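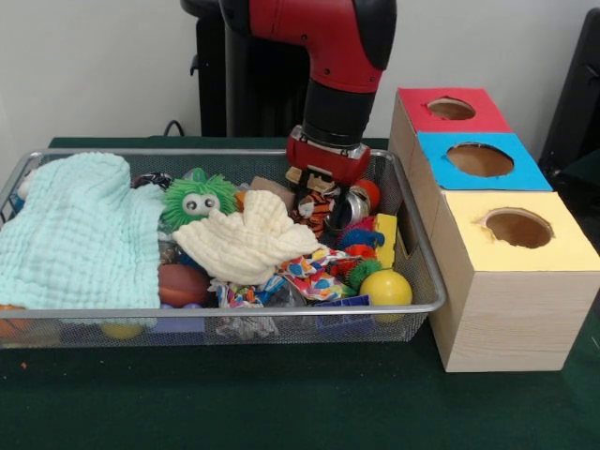
Home News Explainers Puzzles Ask a question
Search this site Go
4 minute read

What happens when someone is arrested?

By Seraina Zwahlen
Wednesday, January 9, 2019

An arrest is when the police take a person and do not let them leave. The police must have a reason. They must suspect that the person has broken a law, or is about to break one. To suspect means to think something is likely. It does not mean that it has been proved.

The rules below are the ones used in England and Wales. Scotland, Northern Ireland and other countries have their own.

What the police must say

A police officer has to tell the person that they are under arrest and give the reason. The officer also says a short set of words called the caution. It tells the person that they do not have to say anything, and that what they do say may be used later in court. It also warns that staying silent about something could count against them if they bring it up for the first time in court.

At the police station

The person is usually taken to a police station. A custody officer writes down the time and the reason for the arrest. The person can have free advice from a solicitor, who is a kind of lawyer. They can ask for someone to be told where they are. Their belongings may be taken and listed, and the police may take fingerprints and a photograph.

If the person is under 18, an adult such as a parent or social worker must be called. This adult is known as the appropriate adult.

How long can it last?

In most cases the limit is 24 hours. For serious crimes a senior officer can make it longer, up to 36 hours. After that the police must ask a court, and the court can allow no more than 96 hours in total. Terrorism cases have different limits.

Arrested, charged, convicted

These three words are often mixed up.

Arrested: the police are holding the person while they look into what happened.
Charged: the person has been formally accused of a crime and will go to court.
Convicted: the person has said in court that they are guilty, or the court has decided that they are.

Many people who are arrested are never charged. Some are released on bail, which means they can go home but may have to come back on a set date.

Why news reports use careful words

A reporter may write "a man from Skoresgate has been arrested on suspicion of theft". The report does not say that he stole anything. Until a court decides, the law treats him as innocent.

Next: What does a judge do?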